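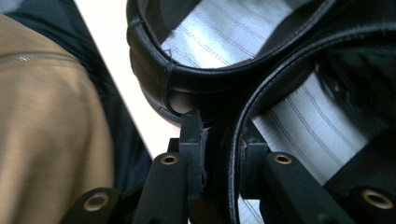
Taller de manipulación con pinza de mano – galería del segundo módulo

Centro de formación El Khatib, febrero de 2019

El módulo trata la recogida de demostraciones con la pinza Udo, que el alumno sostiene y acciona con la mano mientras la cámara montada en ella registra la maniobra. Participan 17 alumnos, repartidos en turnos de mesa. El material grabado alimenta el proyecto Zudar, cuyo objetivo es entrenar una política de agarre para objetos blandos con borde definido: estuches, fundas y bolsas con cremallera.

Tarea de referencia: aproximación a un borde acolchado, cierre de los dedos sobre el ribete y separación respecto al borde contiguo. El ribete cede al presionarlo y recupera la forma al soltarlo, de modo que la apertura inicial de los dedos condiciona casi todo lo que viene después. Si se entra con los dedos demasiado juntos, la punta empuja el borde en vez de rodearlo. Si se entra demasiado abierto, se arrastra también el forro.

Antes de cada serie se hace una pasada en vacío, con la pinza abierta sobre el tablero. Sirve para fijar la altura de trabajo y para que el alumno compruebe que las dos puntas quedan dentro del campo de la cámara durante todo el recorrido.

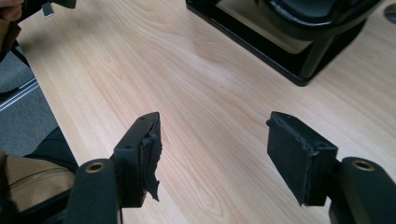 La pasada en vacío se guarda con la misma nomenclatura que las demás y lleva el sufijo «v» al final. No entra en el entrenamiento; se usa para comparar la posición de los dedos entre turnos y detectar desajustes en el varillaje. En noviembre se perdió una serie completa por un tornillo flojo que habría saltado a la vista en esa comparación.

Duración máxima de cada demostración: 20 segundos. Las que se pasan se cortan en el registro y se repiten. El alumno trabaja sentado, con el antebrazo libre, y procura no cambiar de postura dentro de una misma serie – la orientación de la cámara depende por completo de la muñeca.

Estado de las almohadillas. El recubrimiento interior de los dedos se deshilacha por los cantos con el uso. Mientras la zona central conserve el agarre no se sustituye, pero se anota en la hoja de turno, porque las hebras sueltas aparecen en la imagen y el modelo puede acabar tomándolas como referencia. El recambio que suministra Doltance llega sin cortar y hay que ajustarlo con cúter.

Al cierre del módulo, el conjunto suma 3.955 demostraciones válidas. Se descartan las que presentan alguno de estos defectos: agarre del forro en lugar del ribete, desplazamiento del objeto fuera del plano o cierre de los dedos antes del contacto. El primero es con diferencia el más frecuente y también el más difícil de ver en la revisión rápida, sobre todo con forros claros y luz directa, que saturan la zona interior.

Agarre lateral del borde, variante B: la pinza llega desde abajo y el ribete queda a la derecha. Es la variante con mayor dispersión entre alumnos.

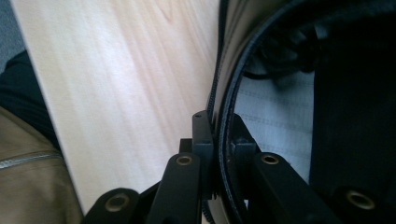

Gitau Mwakalinga comenta que en su grupo la variante B mejoró al retrasar el cierre: «Dejábamos la punta apoyada en el borde un instante antes de apretar. La trayectoria sale más lenta, pero el contacto queda bien definido y el etiquetado se hace mucho más rápido». Pregunta también si las series antiguas se van a reetiquetar con el nuevo criterio.

De momento se reetiquetan cuatro series, elegidas entre las que tienen más descartes por agarre del forro. El resto queda como está hasta comprobar si el cambio afecta al resultado. La pausa de contacto se incorpora a la guía de la variante B como opción y deberá indicarse en el campo de observaciones.

Las hojas de turno y la guía revisada se consultan en la carpeta Zudar del aula. Los alumnos que tengan series pendientes de revisar deben cerrarlas antes de reservar mesa para el tercer módulo.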